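Gripper trial group, minutes
May 3, 2024, Stalcombe, upstairs workshop

In the room: Ibsa Abera (chair), Bart Peeters, Osian Jenkins, Angharad Lloyd (notes)
Apologies: Ifor Lewis

1. Last minutes
Agreed. Bart's point about the loose cable carried over, still not ordered.

2. Flukon fingers v. the old pair
Osian been running cloth on both. Flukon fingers narrower at tip, better on a single layer, worse when the garment is folded thick. Old pair the other way round. Bart thinks it's pad wear, not shape. Ibsa wants the same garments on both before anyone argues further.

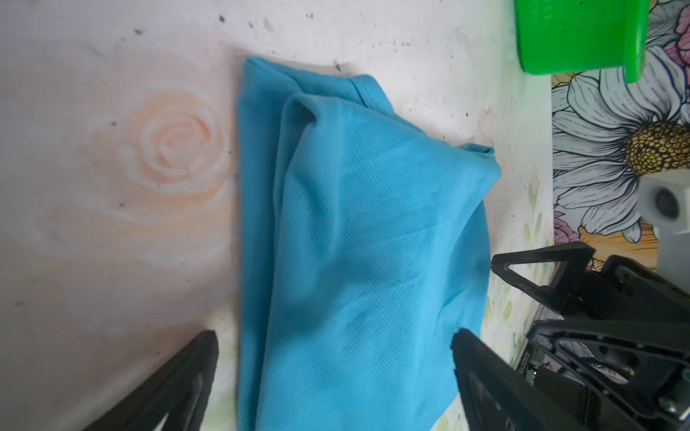 Item 2. Blue mesh garment between the fingers, wrist view.

Closing force left at 86 on the controller for both sets. Osian asked to go higher, Ibsa said no, not until the force readings are checked against the scale. Log is up to 3463 entries, some of them test junk, Bart to weed out.

3. Wrist cameras
Long one. Prurkolik camera gives the wider view but the finger fills a lot of it when we come in from the side. Owen camera is narrower and slower to settle when the light changes. Bart prefers Owen for mesh, says the holes help focus. Angharad not convinced.

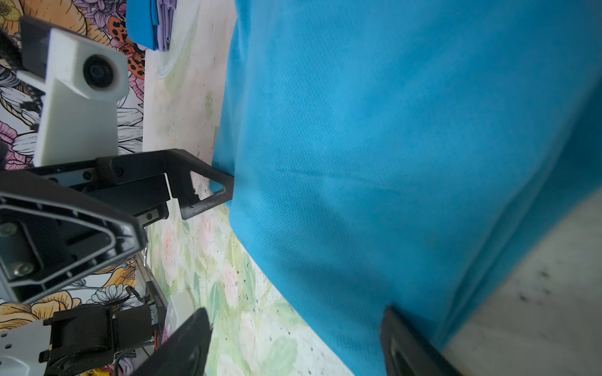 Angharad Lloyd

Agreed to keep the Prurkolik on for now and move teh mount before comparing again. Exposure to be fixed by hand, auto is no use on a pale tabletop. Osian to write down the settings this time.

4. Controllers
2 on the bench, only the older one talks to both grippers. Delay set to 300 ms on it, too long for edge grasps in Osian's view. He wants to try pinching the top lip of a fold and stopping there before any lift.
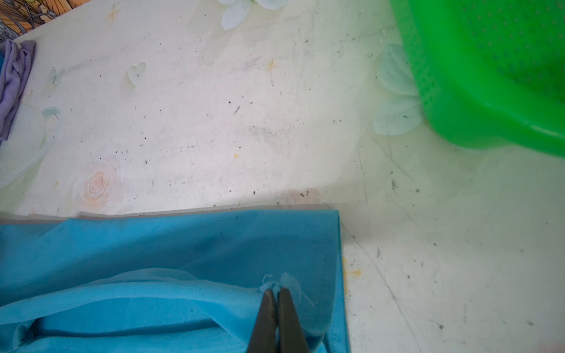

Ibsa fine with that so long as it's logged as a seperate run. Fraying to be noted on the sheet as well, Bart says loose threads upset the contact reading. Ifor to be asked if he still has the firmware notes.

5. AOB
Spare fingertips: Bart to price.
Key to the top cupboard missing again.

Actions
Osian: same garments on both finger sets, camera settings
Bart: log, cable, fingertips
Ibsa: scale check
Ifor: firmware notes

Next meeting later in May, Ibsa to send round dates.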